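Protokoll der Projektbesprechung Truvness
Arbeitspaket Vorführen und Fernsteuern, August

Beginn: 9:15 Uhr
Anwesend: Projektleitung, Simulation, Steuerung, Auswertung
Entschuldigt: Fastitz

TOP 1 Protokoll der letzten Sitzung
Ohne Änderungen angenommen.

TOP 2 Stand der Demonstrationen
Für die Schachaufgabe liegen 107 ferngesteuerte Durchgänge in der Simulation vor. 44 davon sind noch nicht gesichtet. Ziel bleiben 200 bis zur nächsten Sitzung. Das Vorführen per Hand am realen Arm beginnt erst danach – die Steuerung braucht vorher noch die neue Freigabe für den Handführbetrieb.
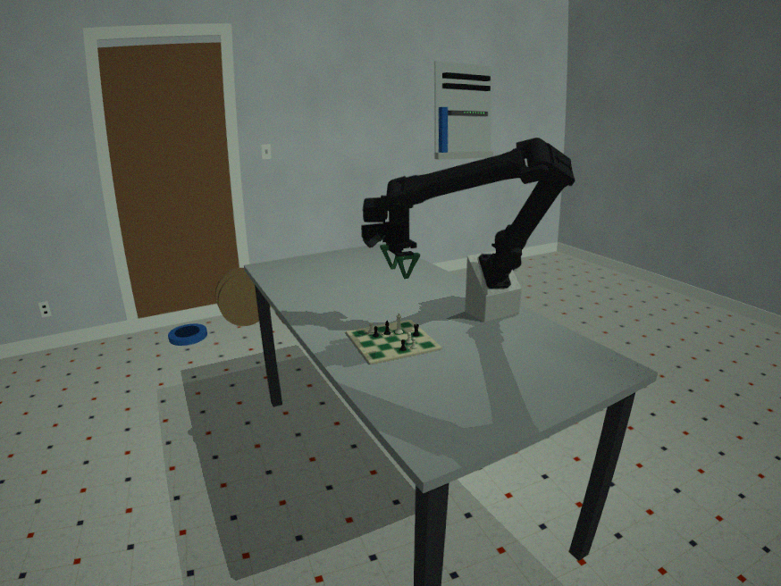 Arm, Tisch und Schachbrett in der Simulation
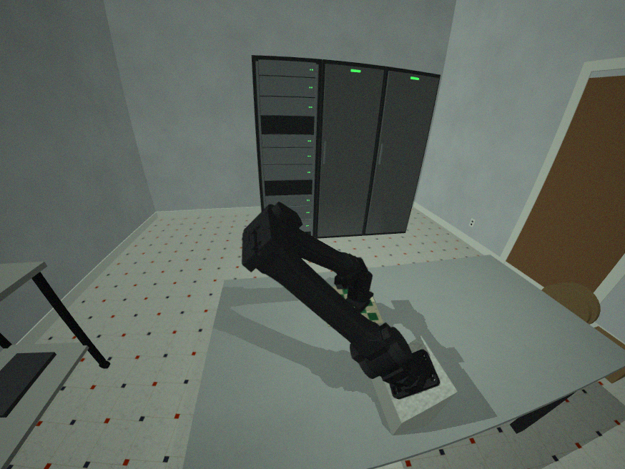 Die Auswertung bemängelt, dass die Bediener den Greifer sehr unterschiedlich anfahren. Manche senken ihn senkrecht ab, andere kommen schräg von der Seite und korrigieren kurz vor der Figur. Beschluss: Beide Varianten bleiben im Datensatz, werden aber getrennt gekennzeichnet. Abgebrochene Durchgänge werden nicht gelöscht.

TOP 3 Fernsteuerung
Die Verzögerung bei der Eingabe wurde mehrfach gemeldet, vor allem am zweiten Arbeitsplatz. Steuerung prüft die Verbindung zu Gurkodar. Die Skalierung der Handbewegung wird für die Feinpositionierung halbiert und nach einer Woche erneut besprochen.

TOP 4 Kosten
Für zwei weitere Eingabegeräte liegt ein Angebot von Hồ über 3550 Euro vor. Angenommen, Bestellung durch die Projektleitung.

TOP 5 Verschiedenes
Bediener tragen Pausen künftig selbst in die Liste ein.

Ende: 10:40 Uhr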